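How Does an Advert Know Where to Appear?

When a website or an app shows an advert, a person has not usually picked it out for you. A computer has done the job, and it has done it in less time than it takes to blink. The steps are set out in this explainer.

Step one: the empty space

Most pages have gaps left in them on purpose. Each gap is called an ad slot. When the page starts to load, it sends a message saying that a slot is free. The message may also say what the page is about, what language it is in and what kind of device is being used.

Step two: the auction

The message goes to a computer called an ad exchange. The exchange asks advertisers whether they want the slot. Their computers answer with a price, called a bid. The price for a single slot is very small, so advertisers often work out the cost of 2000 showings at once.

Suppose three shops want the same slot. Randel bids 5 pence, Obeidat bids 17 pence and Gritisa bids 82 pence. Gritisa has made the highest bid, so its advert is likely to be shown. Many exchanges also check that the advert suits the page. An advert for car tyres may do badly on a page about baking, even with a high bid.

Step three: the picture

The winning advert is sent to the page and fills the slot. Advertisers often choose strong colours and simple shapes, which are easy to notice on a small screen.

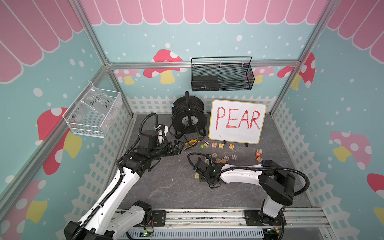 Red-capped cartoon mushrooms and a white picket fence on pale teal walls.

Step four: keeping count

Each time an advert is shown, the computer records one impression. Each time someone taps it, the computer records one click. A toy shop in the town of Wostlow can compare the two numbers to see which of its adverts people choose to open.

How can you spot an advert?

Look for a small label. It may say "Ad", "Sponsored" or "Promoted". In many countries, adverts must be clearly marked. If you are not sure, ask an adult before you tap.

Words to know

Ad slot: a space on a page kept for an advert.
Bid: the price an advertiser offers.
Impression: one showing of an advert.
Click: one tap or press on an advert.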